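Arm drops out mid-move, no error on screen - cable?
Forum: Arms and Grippers > Troubleshooting

wurwood_bench
Posted Monday, July 27, 2026

OK so I need a sanity check before I take this thing apart again. We've got a white six-joint arm with a two-finger gripper, bolted next to a round table in what used to be a meeting room. It ran fine from January until last week. Now it will be halfway through a perfectly boring pick (down, close, lift, nothing fancy) and the gripper just stops answering. The arm keeps going! It finishes the whole move like it's holding something, and on Friday it was not holding something. The part landed next to my coworker's phone.

No fault light, no popup. The log has error 103 and then it reconnects by itself a couple seconds later. I've swapped the power supply and reflashed the gripper. Same thing.

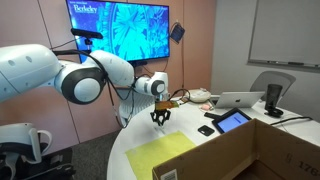 What bugs me is that it only seems to happen when the wrist is bent down over the table. If I jog the gripper open and closed with the arm parked up high I can do it all afternoon. So I'm thinking cable, but Hui-mei Lo (she wrote our pick routine) is sure it's a timeout in the driver and wants me to leave the hardware alone. Who's right?

tornow
Cable. Yours are running down the outside of the arm and hanging off the wrist, and every time that wrist turns something gets tugged. I lost 2 gripper cables that way before I learned to leave a proper loop at each joint. Wiggle the connector by hand with the arm powered down, then again with just the gripper on and a meter across it.

holix_77
Not so fast. A bad cable doesn't usually come back on its own that cleanly. I'd want to see the timestamps. If the dropouts are evenly spaced it's software, and Hui-mei is owed an apology.

tornow
Mine came back on its own every single time. That's what made it so annoying to find.

ckchang
Can I butt in on the part everybody is skipping? Your arm finishes its move after it has lost the gripper. I don't care if it's the cable or the driver, that should be a stop. Also, you've got a laptop and a tablet on the same table it's picking from. Clear that stuff off before you do any more testing, please.
- Chi-keung Chang

wurwood_bench
Fair, and yeah, the table is a mess. I moved everything to a desk this morning and the speed is way down.

Timestamps: 3 dropouts today, nowhere near evenly spaced, all with the wrist low. I taped the cable so it couldn't swing and then did a long run without one. Took the tape off, got one on the second pick.

tornow
:)

holix_77
OK, leaning cable. I'd still look at why the driver reconnects without telling anybody. That's two bugs, not one.

lui_m
Same setup here, and ours was the connector shell and not the wire. Check for a bent pin before you order anything.

wurwood_bench
Will do. Hui-mei is adding a stop on lost gripper tonight, so ckchang gets his wish. New cable is ordered anyway, and I'll post a photo of the pins when I get the connector open.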